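Sobre nosotros

Sirnbridge es una escuela pequeña de lectura y escritura literaria. Trabajamos con estudiantes de bachillerato y de primer año de universidad que deben escribir ensayos sobre novelas, cuentos y obras de teatro, y que muchas veces no saben por dónde empezar. Nuestra sede está en Sturberg, en el segundo piso de la calle Gallagher, y desde hace tres cursos tenemos también un grupo en Plidport.

La escuela la fundó Leonidas Galanis, profesor de literatura comparada. Él aprendió el español ya de adulto y conoce bien la dificultad de explicar en otra lengua lo que uno ha entendido en una novela. Al principio daba las clases en su propia casa, con cuatro alumnos y un solo libro, Cumbres Borrascosas, que leyeron durante todo el invierno. Después se incorporó Shobha Kartha, que dirige hoy los talleres de ensayo y es también la persona que responde a los correos.

Cómo trabajamos

Cada curso tiene una lista corta de obras. Este año leemos Frankenstein, La metamorfosis, Casa de muñecas y una selección de cuentos de Chéjov. Preferimos leer despacio. En la primera sesión no se habla de símbolos ni de temas: se lee en voz alta un capítulo y cada estudiante señala una frase que le ha parecido extraña. De esta frase sale normalmente la pregunta del ensayo.

Los ensayos se escriben en tres versiones. La primera la comenta un compañero, la segunda la comenta el profesor por escrito y la tercera se discute en una entrevista individual. No ponemos notas numéricas. En el último curso tuvimos 73 estudiantes y leímos 187 ensayos completos, sin contar los borradores.

Las sesiones duran 90 minutos y los grupos se reúnen por la tarde. El viernes la sala de lectura queda abierta hasta las ocho para quien desea escribir en silencio o consultar nuestra biblioteca, que tiene casi 65 ediciones comentadas. Los libros se prestan por dos semanas y se pueden renovar una vez.

No escribimos trabajos por encargo. Recibimos a veces esta petición y la respuesta es siempre la misma: podemos leer su texto y discutirlo con usted, pero las ideas y la redacción deben ser suyas.

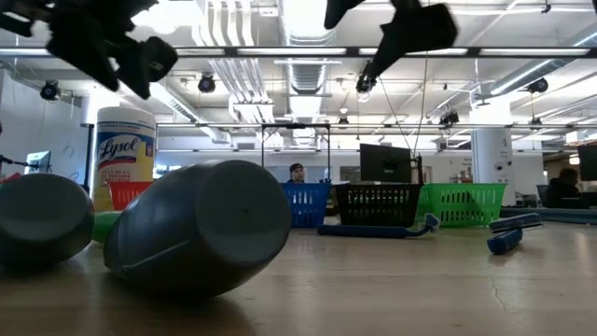
¿Es necesario haber leído la obra antes de la primera clase?

Basta con traer el libro, en cualquier edición y en cualquier traducción. Las primeras páginas las leemos juntos, y el resto se reparte por semanas según un calendario que entregamos el primer día.

Inscripciones

Las inscripciones para el curso siguiente se abren en abril. Pedimos una carta breve, de una página como máximo, sobre un personaje que el estudiante no haya logrado comprender. Shobha Kartha lee todas las cartas y contesta personalmente. Para el grupo de Plidport conviene indicarlo en la primera línea, puesto que allí las plazas son menos y el horario es distinto.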